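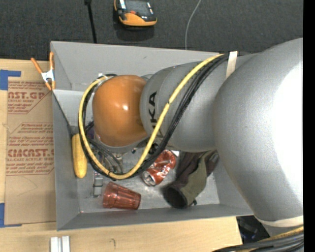 Ours pulled the air line off on a Friday night shift and the arm kept going for 7 picks with nothing at the end of it, one owner wrote to us, and I'd like to know which part of "snag-free" that was.

3/18/19
By the Andcombe Equipment Desk
Reading time: 4 min

Moterness Strap and Loop Kit, made by Dudovley

We stock the Moterness kit and we will go on stocking it, but the maker's wording has been taken off this page. It used to say "snag-free cable routing for bin picking." We have had enough kits back over the counter to stop printing that.

What you get is a set of soft straps for the arm, a molded guide for the last joint, and a breakaway tie that is supposed to let go before a cable does. It fits mid-size and large arms with cables routed on the outside. The straps are fine. We have no complaint with the straps, and several customers buy only those.

The trouble is the loop. Any arm dressed on the outside needs slack at the wrist or it can't turn. On the arm at the top of this page, a cream strap holds the cables against the upper part, and from there the yellow and black lines sweep down and make a broad loop around the orange joint cover. Look at how near that loop is to what's in the bin. The ear of corn and the soda can are both right up against it from this angle. Dudovley's leaflet says the guide keeps the slack "clear of the work." Clear of a flat table, maybe. A bin has walls.

What goes wrong

The fault reported to us is nearly always the same one. The wrist turns one way while the arm drops, the loop opens out toward the wall or toward something standing upright, and it catches. The breakaway tie should then open. According to the leaflet it opens at a light pull and can be pressed shut again by hand.

We tried it on the bench in October. New ties opened as promised. Ties that had been opened and closed roughly 600 times did not open as promised. Some held on long after the hose fitting had started to slide. The leaflet claims a life of 1,000 openings and doesn't say how hard the pull is at the end of that life, which seems to us the only thing worth knowing. We asked Dudovley. The reply told us that results vary with installation.

The second fault is quieter. When the loop drags on a bin rim, the cable jacket wears on the inside of the bend, where you won't see it unless you unstrap the whole run. One customer found bare shielding on a line that had passed a visual check that same week. The leaflet tells you to "inspect regularly." It gives no interval and no picture of what worn looks like.

As for safety, a pulled air line on a suction or air-driven gripper means the part drops. If the controller isn't watching air pressure, the arm will carry on with its program. The Moterness kit has no sensor of any kind. The earlier box called it a "safety tie," and we would not treat it as one. It doesn't stop the arm. It doesn't signal anything. It is a plastic clip.

If you already own one

Stop the arm and lock it out before touching the dressing. Replace the tie every 400 openings. That figure is ours and Dudovley does not agree with it.

Run your deepest pick by hand at low speed with the wrist at both ends of its travel. Watch the loop the whole way down and back up. Do it again with something tall leaning on a side wall, as a bin of mixed items will always have something standing up sooner or later.

Set a pressure alarm if your controller allows it. Take the straps off and look at the inside of every bend.

Don't fix a catching loop by pulling the slack tighter. We have seen that done, and the strain goes straight to the connector, which costs far more than the kit.

What we'd buy instead

It depends on the arm. A spring return that draws the slack back up along the arm does a better job over deep bins. It is heavier, it takes payload, and we have had a couple of those back as well with tired springs. Internal routing is better still if you're choosing a new arm. For shallow trays and flat work the Moterness kit is adequate and cheap, and the complaints we get from those users are mostly about the color.

Returns

Kits bought from the Andcombe counter can come back opened, with the tie used or unused. Bring the leaflet. Spare ties are sold singly and are kept behind the counter. Ask for the current batch, with the gray latch; the older black latch is stiffer from new and we have pulled it from the shelf. Dudovley says the two are the same part.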